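Workshop tips: getting cleaner data from a hand-held gripper at the kitchen table
Cloltstead notes, software section

Set the shutter before anything else. Auto exposure will lengthen it as daylight drops, and the tracker then loses corners on printed covers. We fix ours and let the gain move instead.

Run the calibration script after every change of finger pads. The width estimate in Carnora is read from the pads' outer edges, so a worn pad shifts the zero. Enter the new offset in the config file, not in the replay tool, which overwrites it on exit. 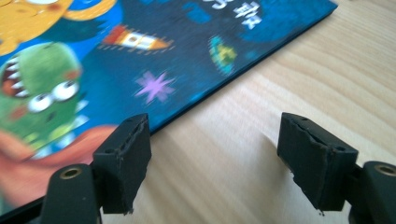
Flat, rigid objects need their own grasp label. A hardback lying on a table offers the planner only its edge, and the default top-down approach will send the fingertips into the wood. Set the approach angle by hand and keep the fingertip clearance at 9 mm until the last waypoint.

Reject blurred frames by script. Our filter scores each frame for sharpness and drops any run of 13 or more below the threshold. Shorter runs are kept - the pose filter bridges them well enough. In the September set it removed 638 frames, nearly all from fast wrist turns.

Bold artwork can upset segmentation. Large cartoon shapes are often returned as separate objects, so merge any masks that share one plane before planning.

Name sessions by surface and object, then number. Gu, our sorting tool, reads only the first 17 characters. Copy the raw files to the Cullbridge drive before trimming.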